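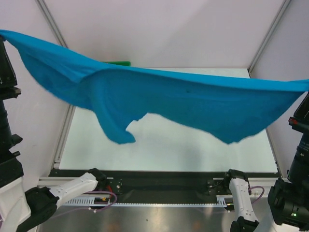 Best way to get a musty smell out of cotton T-shirts and towels?

Posted by rosales_attic in Laundry and Fabric Care

Hi all! I just unpacked 14 old cotton shirts and a stack of bath towels that sat in my aunt's basement in Skorthorpe for years. The colors are still gorgeous, but everything smells like a wet cardboard box. I've run it all through twice with regular detergent (Flarnen, the unscented one) and it smells fine coming out of the dryer, then the must creeps back by the next morning. I'd love to save these, especially the towels, they don't make them that thick anymore. Is vinegar safe on bright colors? My machine is a top loader and I have a clothesline if that helps.

3 replies

tubandline
Oh, you can absolutely save these! Old cotton is tough stuff. Fill the washer with warm water, add a cup of plain white vinegar, push everything under and leave it for 12 hours. I do it overnight. Drain, then run a normal wash with half your usual detergent and an extra rinse. Vinegar has never hurt my colors, but dab a little on an inside seam first if you're nervous.

Then the fun part - hang it all outside! A breezy day does more for must than anything in a bottle. Turn the shirts inside out so the sun doesn't fade the fronts, give the towels a good hard snap before you pin them up (it fluffs the loops), and don't bring anything in until the seams and hems are bone dry. Seams are where it hides. I rescued 70 napkins from a church sale this way and only had to redo a few.

gus_in_clornus
baking soda. works for me

pennyplain
Agree with the soak. I'd add two things. Skip fabric softener on the towels, it coats the cotton and holds onto the smell. And check the washer itself! Run it empty on hot and wipe under the rim of the tub, mine was filthy under there and I'd been blaming the towels all of November. Never mix the vinegar with bleach, please, the fumes are dangerous.

If one or two pieces still smell after that, soak those again on their own with fresh water.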